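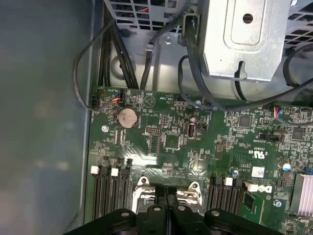 Norholm Computer Reuse – Your Questions Answered

What sort of things can I bring in?
Desktops, laptops, servers, monitors and all those cables you've been keeping in a drawer just in case. We're very fond of older office machines, as they often have years left in them. Printers we can only take if they still work, I'm afraid.

Do I need to wipe my computer first?
It's lovely if you do, but please don't worry if you can't. Every drive is erased before anything else happens to it, and any drive that fails the process is shredded at our Poltmont unit. Businesses get a certificate within 12 working days.

I've lost the charger. Does that matter?
Not a bit! We have boxes and boxes of them, and one of them nearly always fits.

Can you collect from my home or office?
Yes, if you have 7 items or more and you're within the Norholm or Flirnska postcodes. Collection is free for schools and charities – everyone else pays £12, and that goes straight towards the diesel.

How much do refurbished laptops cost?
Prices start at £78, with a new battery if the old one has gone tired. They come with a three-month guarantee, and you're very welcome to sit down and try one out before you make up your mind.

Can I get my old photos off a computer before I donate it?
Do ask at the desk and we'll gladly copy them over for you. Bring a memory stick with plenty of room on it, and allow two days or so if the machine is slow to wake up.

Page last updated 2021-07-31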